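Small stuff on the bench – where it goes

Quick one before supper. Loose bits eat my whole evening. Keys, clips, that one washer. So – a tray. Shallow, dark inside, short walls you can get a finger over. Paid 2 bucks for mine at the Grorton swap meet, Ramesh Maurya has the same kind by his sewing machine.

Dark floor matters. Silver things show up right away. Black screws, forget it, use a white saucer.

Keep it at the far side of the bench, long way left to right. Near side is for working. If it creeps toward you it fills up with pencil stubs and reciepts.

Trace round it once you like the spot. Pencil is fine. Marker stays forever, ask me how I know.

Empty it every night. Whole thing, tip it out, put stuff back where it lives. Takes 2 minutes. Skip a week and its a junk drawer with no drawer.

White bench tops – they scuff. Dry brush first, then damp cloth, then leave it alone. Maeve Fitzgerald swears by baking soda on the brown smudges, I get maybe half of them out. Don't scrub foam, it pills.

Cables off the floor next, thats a separate page.
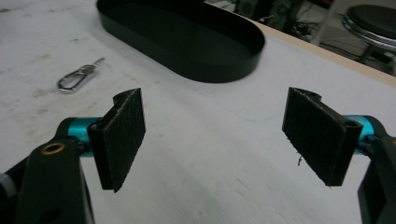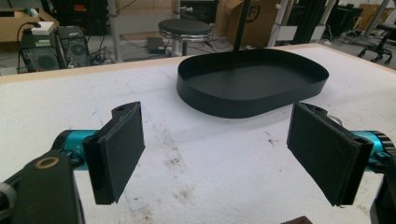
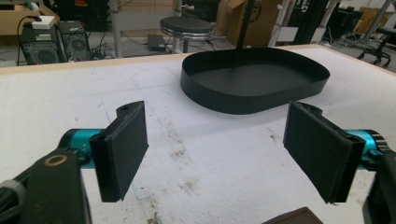
Black tray on the white top, smudges and all.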